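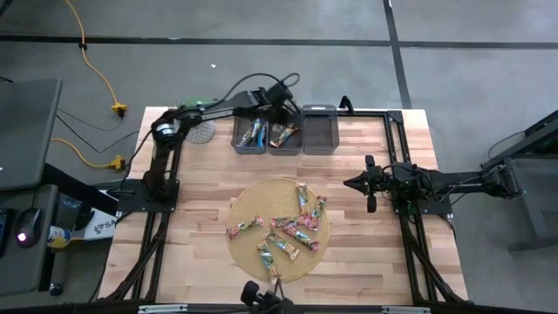
**Department of Furniture and Timber Studies, Lirnel College**

## Session 4: Wood that moves, and how we let it

Welcome back, all of you. Last time we got rather carried away with glue (my fault, I do love glue), so we start today with the part I promised you then, which is what happens to a solid top once it has left the workshop and gone to live in somebody's heated room.

Wood takes up moisture from damp air and gives it back to dry air, and it swells and shrinks as it does so. Along the grain the change is so small that we can forget it for furniture. Across the grain it is another matter altogether! A wide top can gain or lose several millimetres between summer and winter, and it will do this whether or not you have oiled it, waxed it or spoken to it kindly.

A butcher-block top is built up from long strips glued side by side. The strips share out the movement and help keep the whole thing flat, but please don't go away thinking they stop it. The top still wants to grow in width, and your fixings must allow for that. Slotted holes, wooden buttons or figure-eight plates will all do nicely. A row of tight screws straight through a cross rail will not, and sooner or later you'll hear the crack from the next room.

### Choosing your strips

- Look at the end grain before you look at the colour. Pale and honey-toned pieces can sit together very happily.
- Leave the boards indoors for 7 days at the very least, stacked with spacers so the air can get round them.
- Run the grain the same way along every strip where you can, or planing will be a misery.

### For your notebooks

Take the sample board you cut in August and measure its width, then its length, and write both down with the room's humidity beside them. Do it again before we meet for session 5. The read-up for this is the Tistamico handout, and the chapter on fixings is worth a second go with a cup of tea. Bring your own pencil, as the tin is nearly empty again.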